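# White on White
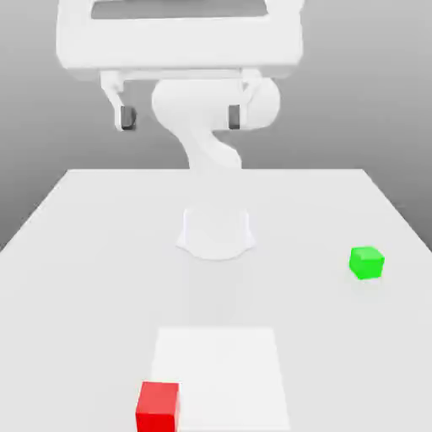
Paint makers sell more white than any other color, and most buyers spend less time choosing it than they spend on a doorknob. Furnell, a paint shop in the old mill district of Trurnent, stocks 457 whites. The staff say the hard part comes when two white things meet. Put a white base on a white tabletop against plain gray, and only faint gray outlines keep the two apart. The same thing happens where a wall meets its trim, and people come back upset that the molding they paid for has vanished.

The shop's usual advice is to use two sheens of the same white. Flat goes on the wall and semigloss on the wood. The gloss picks up light along its edges, so the trim shows without a second color.

Light matters more than the name on the can. A north-facing room in June can turn a clean white blue by late afternoon. Bennani, a small design office across the street, paints sample boards and leaves them in a room for 2 days before ordering anything. Its last job, a clinic in Deltell, took nearly 50 boards.

Old houses are harder. Their plaster is uneven, and a bright white shows every patch. A softer one, with a little gray in it, hides more and needs fewer coats.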